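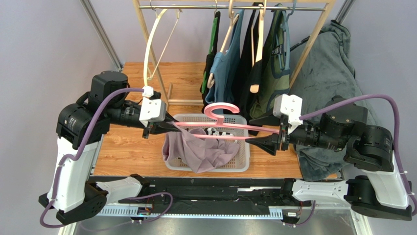
Setup and Care > Two-Arm Hanging Cell

4.2 Checking the grippers and cables

Do this check before the first run of the day and again after any change of gripper fingers. Allow up to 2 hours if the fingers have to be replaced.

1. Press Stop on the Mava controller and switch off power to both arms. Support each arm by hand as the power drops.

CAUTION: The arms have no brakes and will sink when power is off.

2. Check the screws on each white wrist mount. Tighten any that turn by hand.

3. Follow each purple cable along its arm to the base. It should curve freely past the joint housings – never pulled tight, never pinched under a link.

4. Wipe the black gripper fingers with a dry cloth. Replace them in pairs if the tips are chipped.

5. Restore power and load the "Hanger hold" routine. Use a plastic hanger and one light garment from the basket.

6. Start at low speed. The arms should hold the hanger level between them without bending it.

Note: If the fabric slips, clean the fingers again before raising the grip force.

7. Enter the result in the cell log. Fingers are due for replacement every 1000 cycles.

For spare fingers and mounts, contact Gilang Menon at Gimeo parts support.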